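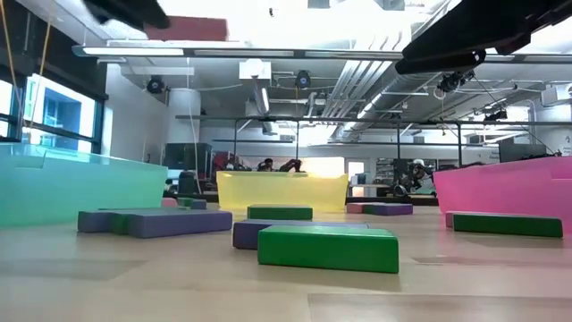
Perguntas frequentes: comparação de garras

Que garras estão em teste?
Duas, a Zemeck e a Mulell. A Mussa fica para novembro.

Qual é a tarefa?
Apanhar blocos de espuma do chão e largá-los nas caixas translúcidas. Cada garra faz 100 tentativas com o mesmo controlador.

Porquê espuma?
Deforma-se sob pressão e mostra logo se a força de fecho está mal regulada. Também não danifica os dedos da garra quando há um erro de altura.

A cor da caixa conta para o resultado?
Não. Nesta fase regista-se apenas se o bloco foi agarrado e largado dentro de uma caixa.

O que conta como falha?
Bloco caído a meio do percurso, garra fechada em vazio ou paragem do controlador. Uma segunda tentativa no mesmo bloco é anotada à parte.

Posso usar outra câmara?
Sim, desde que repita a calibração. O perfil Cladinon só serve para a montagem atual.

Onde estão os registos?
Na pasta 2088, atualizada à quarta-feira. Para pedir acesso, escreva a Kęstutis Priedītis. Dúvidas sobre o controlador: Prakash Rao.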